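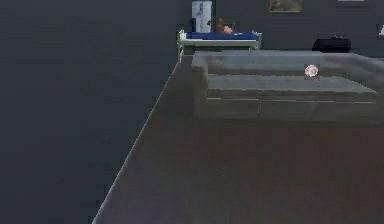 I only went because Mum had put both our names down and then done her back in, and she rang me three times to make sure I was going. It was the Otetti open day, up at the old Wilten works, on a Tuesday in November 2018, and it was the sort of rain that gets in at your collar whatever you do. They gave me a sticker with Mum's name on it. I wore it all afternoon and answered to Maureen.

There were 24 of us in the group, mostly retired, plus one lad of about sixteen who knew far more than was good for him. Our guide was called Lourenço Salgado and he had lovely manners and a jumper with a hole in the elbow. He took us up a metal staircase (slowly, for the hips) to a room with a big screen and rows of stacking chairs, and he said that before we met the real machine we would meet the house.

The house was where it practised, you see. It didn't exist. It lived in a computer, and so did the robot when it was learning, and it could go round that place day and night without breaking anybody's china. Today's room was number 2434, he said, and he said it quite fondly, like you'd mention a niece.

"Who lives there?" asked the woman next to me.

"No one," said Lourenço.

"Well, somebody's left a ball on the settee," she said.

I liked her straight away. Her name was Jean and she had brought a flask. She wanted to know why anyone would put a bed in the same room as the settee, and I said I'd had a flat like that once, in Leeds, and it was perfectly all right until you had company. She wasn't having it. She thought the walls were depressing too. Grey, grey, grey, she said, no wonder they need robots, you couldn't get a person to clean in there.

Then Lourenço tapped something and asked the machine to fetch the ball, and off we went. It was like being a very short person who has come in to look for their glasses. We slid over the floor towards the sofa and stopped. We turned left a bit. We turned right a bit. The lad muttered that it was replanning, and Jean offered him some tea to keep him quiet.

It went straight past the ball. It went round the end of the sofa, ever so carefully, and up to the bed with the bright blue cover, and there it stayed, looking at the little brown creature sitting on top. I'd decided it was a bear. Jean said monkey. The whole room leaned forward, I swear, 24 people in damp coats, all waiting to see what it would do about that bear.

"It has been told ball," Lourenço said, after a while. "It will go back for the ball."

It didn't, though. It just kept looking. He let it have another minute and then he pressed a key and we were back at the beginning, all that brown floor in front of us and the sofa miles off. On the second go it went to the ball like a dog to its dinner, and everybody clapped, and I clapped as well, but I felt a bit flat about it.

Downstairs we saw the real one, which was called Brastetti and was much smaller than I'd expected. It passed a cup to a man in the front row. Very good, very smooth. There were Echevarría biscuits in a tin by the door and I had 11 of them over the course of the afternoon, if you must know, and no lunch.

I caught Lourenço by the coats and asked him whether it had ever done that before, the stopping.

He looked over his shoulder first. "Since January," he said. "Only in that room."

"And what do you think it's doing?"

"We have 3000 pages of what it is doing," he said, and he helped me find my other sleeve.

Mum wanted to hear everything, so I sat on the end of her bed and told her about the stairs and the cup and Jean's flask. Then I told her about the bear.

"Did they let it have it?" she said.

I said no, they'd started it again from the door.

"Oh, that's mean," said Mum, and she made me ring them up in the morning and say so.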